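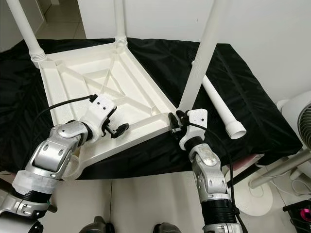 Screw-in leg on plastic stool stops half a turn short – force it or start over?

Posted in Furniture and Assembly by gornis_bench
Viewed 496 times

I have a white plastic stool with a square seat and four round legs that screw into the corners. The underside of the seat is molded with diagonal ribs in an X. Each leg has a threaded end that goes into a collar at the corner.

Three legs went in without trouble by hand. The fourth starts, turns about twice, then becomes stiff. It stops with a band of thread still showing, and the leg leans outward more than the others. If I back it out and try again, it stops in the same place. I have tried it four times.

What I have checked so far:

The thread on the leg looks clean. No visible chips.
The leg is the same length as the others when stood side by side on the floor.
The corner hole has no packing material in it that I can see with a flashlight.

I do not have the instruction sheet. The stool came from the Trurkby clearance shelf in an open carton. I would like to know if it is safe to apply more force, for instance with a strap wrench, or if that will strip the socket. The stool will be used for sitting, by adults, in a laundry room with a tile floor.

Comments
trurkby_regular: Does the stiff leg go into any of the other three corners?
gornis_bench: Have not tried. Will do so tonight.

yousafzai_workshop
Accepted

Do not use the strap wrench. Plastic threads of this type are coarse and should run in by hand nearly all the way. Stiffness after two turns usually means a crossed thread, and a wrench will cut a new, wrong path through the socket. After that the leg will never sit straight.

First, find out which part is at fault. Remove one of the good legs and put it in the bad corner. Then put the suspect leg in the good corner. If the trouble follows the leg, the leg thread is damaged or out of round. If it stays with the corner, look at the socket.

For a socket problem, the procedure is as follows.

Lay the seat upside down on a table with a cloth under it. The cloth protects the top surface and stops the seat from sliding when you turn the leg.

Run a dry, stiff toothbrush around the inside of the collar. Look for flash, meaning a thin fin of plastic left over from molding. It is often the same color as the part and hard to see, so feel for it with a fingernail. Trim it with a craft knife, taking off very little at a time.

Hold the leg at the angle of the socket. This is where most people go wrong. On many stools the legs splay outward, so the socket is tilted and a leg held straight up will enter crooked. Sight across to a leg that is already seated and match its lean in mirror image.

Turn the leg backward, counterclockwise, with light downward pressure until you feel a small drop or click. That is the start of the thread. Now turn clockwise with fingertips only. If it goes stiff before the third turn, back out and repeat. Do not push through.

When all of them are in, leave each a quarter turn loose, set the stool upright on a flat floor, press down on the center of the seat, then turn it over again and tighten by hand in diagonal order. Check again after a week of use – they tend to settle.

If the room is cold, bring the parts indoors for an hour first. I assembled 20 stools of a similar pattern for a community hall in January, and the ones left in the van overnight were noticeably harder to start.

Comments
gornis_bench: Swapped as described. The trouble stayed with the corner. There was a sliver of flash on the lower edge of the collar, maybe the thickness of a business card. Trimmed it and did the backward turn. The leg is now fully in and all of them touch the floor.
yousafzai_workshop: Good. Keep an eye on that corner for white stress marks.

molten_tinkerer

Had the same thing with a bath stool. I rubbed candle wax on the thread and it went in. Took maybe a minute.

Comments
yousafzai_workshop: Wax is fine on a clean thread. It will not fix a crossed one, and it makes it easier for the leg to work loose. Avoid oil and spray lubricants unless the label says they are safe on that plastic. Some of them cause cracking.
molten_tinkerer: Mine has not come loose.

3783_and_counting

Take it back to the store. For the price of a plastic stool it isn't worth an evening. If you do keep it, test it before anyone sits on it – put a heavy box on the seat and leave it overnight, then look at the collars. I would not use it as a step stool in any case. Sitting and standing are different loads, and standing near one edge puts most of the weight on two legs.

Comments
gornis_bench: Clearance items are not returnable there. Agreed on the step stool.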